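Progress report to the Kestinholm fund
Project: Sonia, two-arm handling of small cased parts
Prepared by the Brititz workshop
12 Mar 2026

Summary

The work planned for this period is behind. A gripping fault on the left arm stopped the bench in February, and the time set aside for the second part family went into finding it. The fault is understood, a repair is fitted, and trials have restarted at reduced speed. The safety stop behaved as intended in all but one case, described below. There were no injuries.

What was planned

The plan called for 3723 completed handling cycles by the end of the period. We logged 1706 before the stop. Cycles run since the restart are being kept in a separate log until the repair is signed off, and are not included in that figure.

The fault

The left gripper began letting go of parts during the lift. At first this looked like a problem with the parts themselves, which are glossy and vary in how well they hold, and we lost several days cleaning and sorting them. Drops then appeared on matte parts too.

Going back through the logs, 214 cycles showed the gripper reporting a firm hold while the motor current was well under the set level. The controller was accepting the finger position alone as proof of a grip. With a worn coupling between motor and fingers, the position reading could be correct and the force close to nothing.

The coupling was replaced with one of the Halász pattern, which clamps on the shaft and has no set screw to work loose. The controller now needs both position and current before it will lift.

The safety matter

On 12 of the drops the part fell while the arm was moving faster than the limit we had agreed for carrying. The speed limit was tied to the same "part held" signal. When the signal flickered, the arm returned to its empty speed for a moment with the part still in the fingers. Once, the stop did not trigger until the part had already left the table. It landed inside the marked zone, where no one is allowed during a run.

We treat this as the more serious finding. The carrying limit now applies to every move over the table, held or not. This costs time on each cycle and we expect to live with it until the new signal has been proven.

Still open

The right gripper has the old coupling. It has shown no drops, but it has done much less lifting. The replacement part is on order and the right arm is limited to light positioning work until it arrives.

The cable on the left arm will be rerouted at the same time. It was not involved in the fault – we checked it early on – but it makes the coupling awkward to reach.

Next period

Finish the repair trials, fit the second coupling, and move both arms to the new controller check. The second part family starts after that. We are not asking for more money, but we do ask that the milestone for the second family be moved back by one period.

Bench work

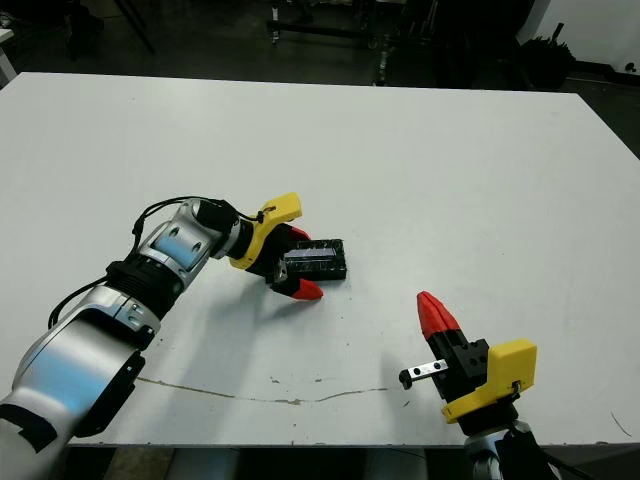

Left gripper holding a part just above the table.
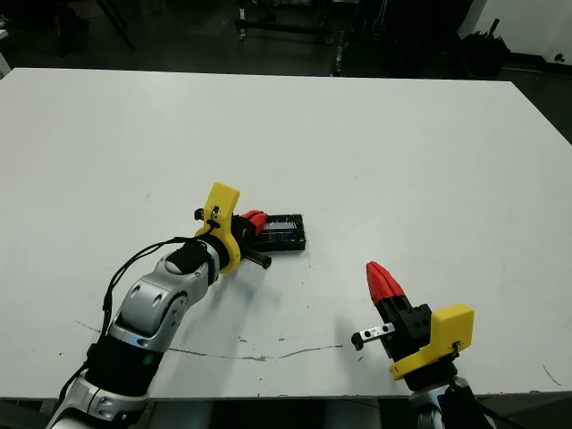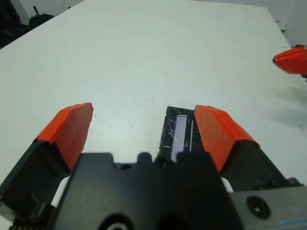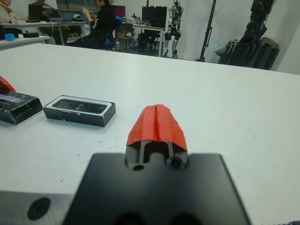 Reading time: 3 minutes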